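25/08/2024

Kit folding, continued. Sutter's sheet still says every piece of team kit can go down to the same flat rectangle in 4 moves. I have my doubts, and today did nothing to shift them.

The sheet was plainly written by somebody folding cotton T-shirts on a hard table. Our surface is gray, padded and covered in fabric, and the knit kit doesn't behave on it the way the drawings say. Smooth one end and the other creeps. Oratile Mofokeng thinks a board on top would fix it. Maybe. I'd want to see it done with a striped waistband first, as the trim is where my folds go wrong every time – the lining rolls out and the edge refuses to lie square.
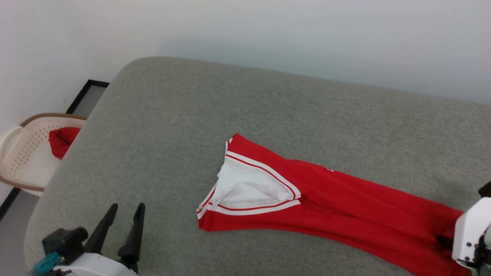
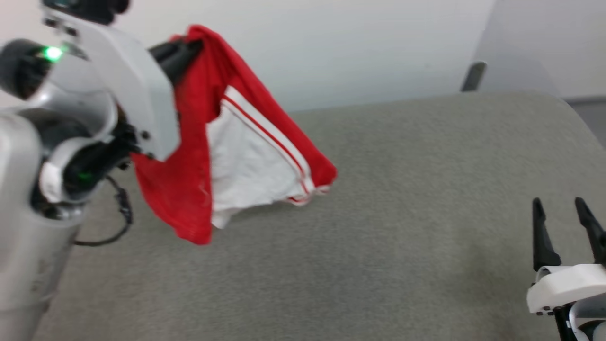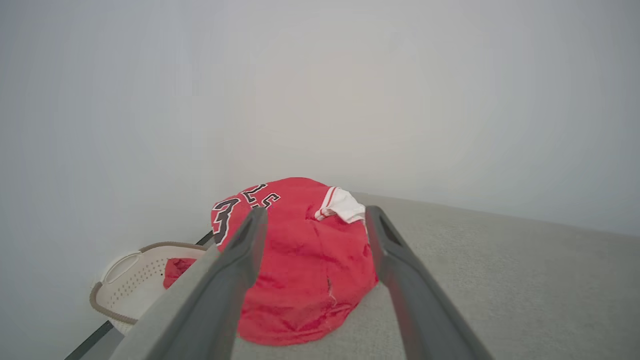
Then there's the timing. Premlow claims 40 seconds a garment, start to stack. Whose garments? If that figure includes finding the neck of a jersey that came out of the basket in a ball, I'll eat the sheet. The Hevon people quote 2,510 pieces folded in August and don't say how many had to be done again. I asked. No reply yet.

What I'd keep from the sheet: fold lengthwise first, legs together, waist always at the same end. Works fine for long pants. For jerseys I'd drop move two completely. It puts a crease straight across the number, and Brolthorpe complained about exactly that on the last batch of 600.

Oratile wants to try rolling the jerseys. I said a rolled jersey won't stack and she said who's stacking them, they go in a bag. Fair point, but the sheet says stack, so somebody needs to ask Sutter which it is before we rewrite anything.

To do: find a board, ask Hevon again about refolds, time the pants and the jerseys separately.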